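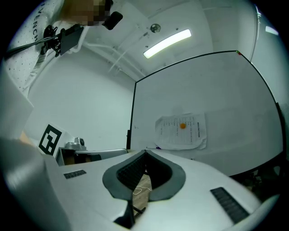 Flirnen gets a new alignment step

September 19, 2019
By Hjalti Toft, Skidbridge

Version 2 of Flirnen went out to all the labs this week. Flirnen is the program that takes a raw recording from the hand-held grippers and turns it into something the planner can learn from: where each gripper was, how far its fingers were open, and what its camera had in view at that moment. Most of the changes are in the part that lines these streams up in time.

The old version matched streams by the clock stamp on each file. That worked as long as every device kept good time. Over a long session the head camera and the gripper cameras drifted apart, and the worst recordings were off by 100 milliseconds by the end. For picking up a block you can live with that. A sheet of paper is a different matter, as the interesting part of the motion is over very fast.

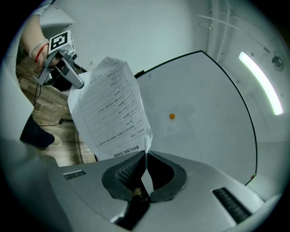 A late stamp puts the closing of the fingers after the paper has already begun to bend. A policy trained on that learns to wait for a crease before it grips, and we saw exactly this in the spring. The arm would come up to the sheet, stop, and stay there until someone hit the stop button.

The new step ignores the clock stamps after the first match. It looks for moments when both grippers change speed sharply, finds the same moments in the head camera view by following the marker cubes, and stretches one stream to fit the other. It runs in 2 passes, a coarse one over the whole recording and a fine one over each short piece. If the fine pass can't find enough matching moments it leaves the piece alone and writes a line in the log. Please read the log.

We reran it on 3,580 recordings from the paper-handling set. It takes longer than the old step, so plan on running it overnight if you have a full disk to get through.

Marker tracking

The tracker used to treat each cube face as a separate marker and pick the one it was most sure of. When a wrist turned, the pick jumped from one face to the next and the pose jumped with it. Now all the visible faces of a cube go into one solve. The size of the cube has to be right in the settings file for this to work. If you reprinted your faces at another size, measure them again before you start.

Reflections in tabletops needed their own fix. A gray top can give back a pale reflection of a square marker, and the tracker would sometimes take it for a real one lying flat below the surface. The table plane is now fitted first, and anything that solves to a point under it is thrown out.
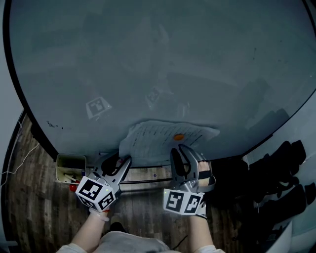

Sugiyama, the contact labeler

Sugiyama is the small tool that marks when a gripper touches something. It still asks a person to check its guesses. The checking window now shows both gripper views and the head view side by side, locked to the same time, and the arrow keys step all of them together. You can label left and right contact separately. Old label files will load, with both sides set to the same value until you change them.

For thin objects, the finger opening alone is a poor signal. A sheet of paper hardly changes the reading. Sugiyama now also looks at whether the image patch between the fingers moves along with the gripper, and calls it contact when the two agree for long enough. The threshold is in the settings under "patch hold."

Jundonetti and flat targets
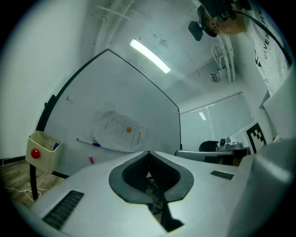

Jundonetti, our planner, has until now placed every target on a level surface. The next release adds upright planes, so the same policy can be asked to take a page off a table or off a board. The hard part is working out which bits of a board belong to the task. With a printed sheet under a round orange magnet and a purple-capped marker lying off to the left, the planner has to know that the magnet holds the paper and the marker has nothing to do with it. For now you tell it, by clicking on the parts that count in the first image. We hope to have it propose the parts by itself in November.

Known problems: the fine pass is slow on recordings where one gripper stays still, and the log viewer cuts off long folder names. Bug reports go to the usual list. Attach the settings file, please.

Comments (4)

mkl_bench
Does the new step need the head camera, or can I run it with only the grippers? Half of my older recordings don't have one.

Hjalti Toft
It needs a third view to tie the two together. Without one it falls back to clock stamps and says so in the log.

rowanp
The jumping cube pose has been driving me mad for months, thank you. Had the wrong cube size in settings too, as it happens.

deskfan_two
Can we get an option to skip the fine pass? I only need the coarse one for quick looks.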